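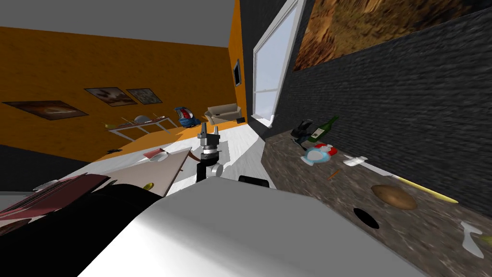 Household Robotics Group, Department of Automation, Plalerport Institute of Technology

Home | Research | News | Teaching | People | Contact

Simulated kitchens help a robot to search with a tilted view

A new training method from our group lets a mobile robot find and reach objects in a home even when its view of the room is far from level. The method is called Trolteo and it was developed during the last two years inside the Prumel project on household assistance.

Many programs for robot arms are trained with pictures in which the floor is flat and the table stands straight. When the robot leans or turns its head, the same room looks very different, and a program which knew the plate a moment before can lose it. Until now the usual answer was to correct the picture first, and to search for the object after. The correction takes time, and it makes errors near the borders of the picture.

Trolteo leaves this step out. The robot learns in rendered rooms, where the angle of the view is changed at the start of every attempt. In the kitchen setting, it works between a granite countertop and a pale wooden table. A knife with a yellow handle, a potato and a green bottle lie on the counter, and there is a pink plate on the table. Farther away the room continues with a white side table and a beige armchair, so the robot must also learn which things are too distant for its gripper.

The group prepared 505 rooms for the training. A further 200 rooms, which the program had never met, were kept for the test. In these the robot reached the requested object in 91 per cent of the attempts. The older method with picture correction was tested in the same rooms and had a clearly lower result, above all when the view was strongly tilted.

Some difficulties remain. Thin objects lying flat on a speckled surface are still often missed, and the program is sometimes too sure about an object of which only a small part is in view. The authors also write that results from simulation should be read with care, as the friction of real objects and the light of real rooms are only partly modelled.

The next step is a trial on a real machine in the Qudah laboratory, planned to begin in September. The training rooms will be made available to other groups when the paper is published.

Filed under: Research news, Robot learning, Simulation

Contact the department office | © Household Robotics Group, Plalerport | Back to top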